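My kitchen floor used to be the colour of weak tea. I lived with it for six years, moaned about it for five, and then one August I bought a stack of peel-and-stick vinyl tiles in black and white and did the whole thing in a long weekend (plus two evenings of fiddling round the pipes). I've been asked so often how I did it that I'm finally writing it all down.

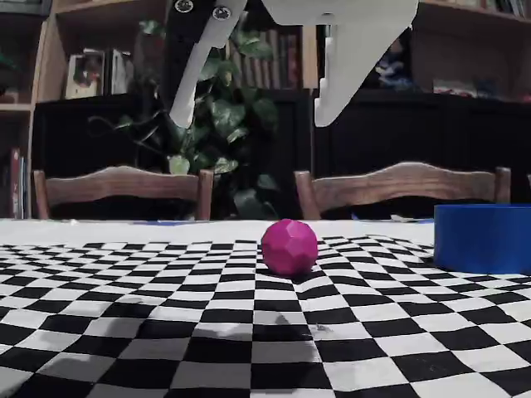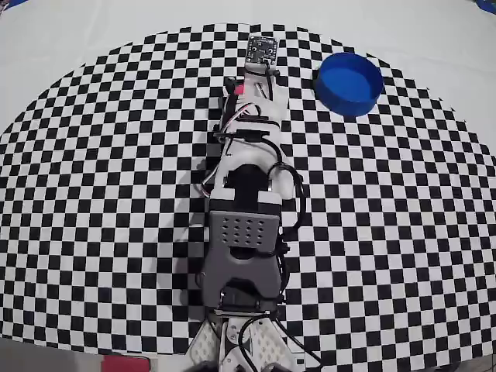
Black and white checks, small or large, are brilliant at making a dull room look like you meant it. They're also merciless! A plain floor will hide a wobbly line for ever, but with checks your eye runs straight down the row and stops at the mistake. So most of this page is about measuring and marking out. The sticking is the easy bit.

## What you'll need

- Tiles, plus a spare pack for the ones you'll ruin
- A chalk line (mine was borrowed from Danish Mirani next door, and I have since bought my own)
- Tape measure and a long straight edge
- A big set square, or the 3-4-5 trick further down
- Sharp knife and more blades than seems sensible
- Primer and a cheap roller
- Filler for dips
- A heavy roller, or a rolling pin and strong arms
- Knee pads. Please buy the knee pads.

## Pick your tile size

Mine are 200 mm square. I nearly went for 600 mm ones as they'd have been quicker, but my kitchen is narrow and I'd have had barely three across, which looks more like a giant board game than a floor. Cut a few squares from cardboard, lay them where you can see them from the door, and leave them there for a day or two. My cardboard ones got walked on, kicked under the fridge and sat on by the cat, and by the end of it I was quite sure.

Do check the real size before you plan anything. I'd picked up one odd pack on clearance and those tiles measured 190 mm, so they all went straight back to the shop. You can't mix sizes in a check pattern, not even in a corner behind the bin.

## Get the floor ready

Boring, and it took me longer than everything else put together. The old floor has to be clean, dry, flat and not moving. I scrubbed mine twice with sugar soap and rinsed it twice, then went over it on my hands and knees with a scraper, feeling for blobs of old paint. Anything you can feel with your fingertips will show through vinyl in a few weeks.

Lay your straight edge down in different directions and look for daylight underneath. I had one dip by the back door that I filled, sanded, swore at and filled again. If you've got floorboards, you'll want plywood over the top first. And if your floor is really old and you don't know what the existing tiles are made of, don't sand them or rip them up - get them checked, as some old ones contain asbestos.

Then prime. I know the packet says the tiles stick to anything. Prime anyway, and let it dry for as long as the tin tells you.

## Find the middle

Start in the middle of the room, never along a wall. Walls aren't straight. Mine were out by nearly a thumb's width from one end to the other, and if I'd followed the skirting board I'd have had diamonds by the time I reached the cooker.

1. Measure the two short walls and mark the middle of each.
2. Snap a chalk line between the marks.
3. Do the same for the two long walls.
4. Check where the lines cross. It has to be a proper right angle.

For that last one, measure three units along one line and four along the other, starting at the cross. The distance between those two points should be five. I used 300, 400 and 500 mm the first time, which is too small to be accurate, so go as large as your room allows. If it's off, wipe out one line and snap it again. I did mine four times.

## Lay a dry run

Now put a row of tiles down each line with the backing still on, right out to the walls. What you're looking for is the width of the last piece at each end. If you've got a thin sliver at one side, shift the whole row along by half a tile and you'll have two decent cuts instead of one horrible one.

Have a look from the doorway too, as that's where everyone sees it from. Sidra Janjua, who's done two bathrooms and a hallway like this, told me to make sure the row through the doorway looks centred even if it means a bit of compromise under the units. She was right and I wish I'd listened sooner!

## Stick them down

Warm the room up a bit and leave the tiles in it overnight. Then:

1. Peel the first tile and set its corner exactly on the cross.
2. Lower it down flat and press from the middle outwards.
3. Add the next colour beside it, edges tight, no sliding.
4. Work out in a pyramid shape, one quarter of the room at a time.
5. Every few tiles, crouch down and look along the row.

Some tiles have arrows on the back. Keep them all pointing the same way unless your pack says otherwise. If a tile goes down wonky, lift it at once. A hairdryer helps if it's already grabbed.

I made one really daft mistake, which was answering the phone halfway along a row and coming back to put down two blacks side by side. I didn't spot it for another nine tiles. Now I set them out in alternating piles before I start, so the next one up is always the right one.

## Cutting the edges

Lay a loose tile exactly on top of the last full one. Put a second loose tile over it, pushed up to the wall, and draw along its edge. The part of the lower tile left showing is the piece you need. Score it, bend it, snap it. For pipes I made paper templates and cut a slit from the hole to the back edge, where it sits against the wall.

Roll the whole lot when you're done, going in both directions, and don't wash it for five days. I put the fridge back on a sheet of hardboard and walked it in slowly, one corner at a time.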